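The Long White Desk, and Why I've Stopped Fighting It
By Amerley Opoku
14 February 2022

I used to be a wood person. My first grown-up desk was an oak thing with brass pulls, it took 3 people to get it up the stairs, and I loved it right up until I had to work at it every day. It was too deep to wipe, too dark to find a pen on, and the drawers stuck from September to spring.

So when my friend Yaqin Liang told me to get something long, plain and white, I rolled my eyes. White desks were for dentists! Then I sat at hers for an afternoon (we were supposed to be doing taxes) and went home a bit jealous.

Length is what you pay for, and I think it's worth it. I'd take a long desk over a fancy one any day. You can have a working end and a dumping end, and the dumping end can stay messy until the weekend. My Brokden cost 400 dollars. The one I wanted from Gesier was 900, and no, I can't see where the rest of the money goes.

I also want a soft front edge. If you lean on your forearms all day like I do, a square edge leaves a line on your skin, and I had that line for years.
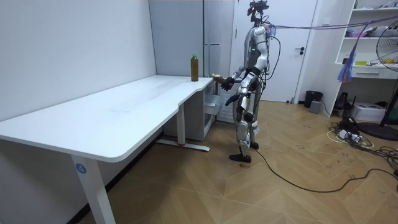 Photo: Otix

A rounded, curved front like that one is what I mean, and I like the white drawer cabinet tucked in under the right end too. Drawers underneath leave the top free for the stuff you use - or for a bottle of something brown with a green cap, which is pretty much how my desk looks by lunch.

Yes, white shows every coffee ring. Good, I say. On the oak I'd go weeks without noticing, and now I grab a cloth and it's done before the kettle boils. Yaqin still thinks I should have gone longer, and she may be right, but then I'd have to move the bookcase.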